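Still smiling about Bomorside this afternoon, so forgive a few posts in a row from me!

Ccori was sent off at 17/1 and I'd had a little each-way on her back in September, mostly because I liked the way she walked round the paddock (very scientific, I know).

She missed the break, sat last of all until the turn — I'd more or less given up and gone back to my chips — and then she just kept finding, all the way up the rail.

Beaten a neck by Skinitz in the end, who is a proper mare and deserved it. No complaints from me.

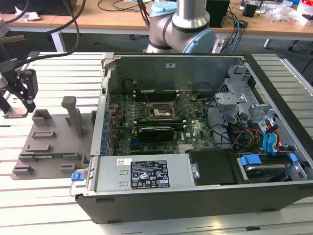
I do hope they step her up in trip next, she was crying out for another furlong. The Rillumow Stakes would suit her nicely if the ground stays soft, and I'll be there in my big coat whatever the weather does.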